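Plastic Bowls – Your Questions Answered

Thank you for stopping by the Koech help page! We get plenty of letters about our nesting bowls, and we've gathered the ones that come up most often.

How should I stack them?
Biggest on the bottom, and keep each color together if you like a tidy shelf. We sort ours by color first and size second – it takes a minute longer, but you'll find the one you want without lifting the whole pile.

Two of my bowls are stuck together. What now?
Oh, we've all been there! Run a little warm water over the outer one, wait a moment, then twist gently. Please don't pry at the rim with a knife.

Will they scratch my table?
Plastic is fairly kind to a tabletop, but crumbs caught underneath aren't, so wipe the bases before you slide anything along.

Can I buy just one color?
You can – yellow, orange and green are all sold singly, and the Stulton shop usually has some of each.

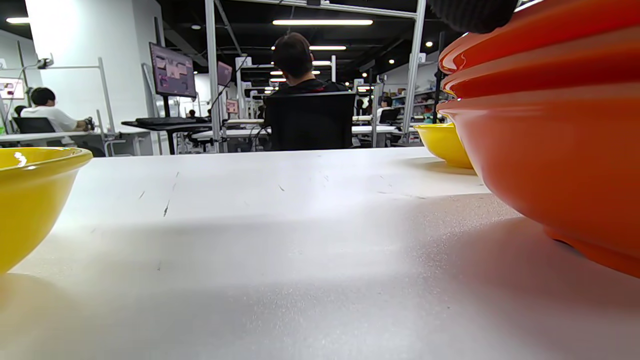 Yellow and orange bowls out on a white table.
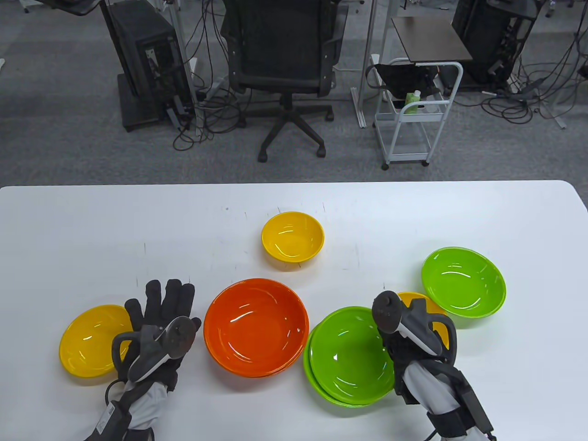 What is the best way to get rid of tomato stains?
Rub in a paste of baking soda and water, leave it for an hour, and rinse well. A second round helps with older stains.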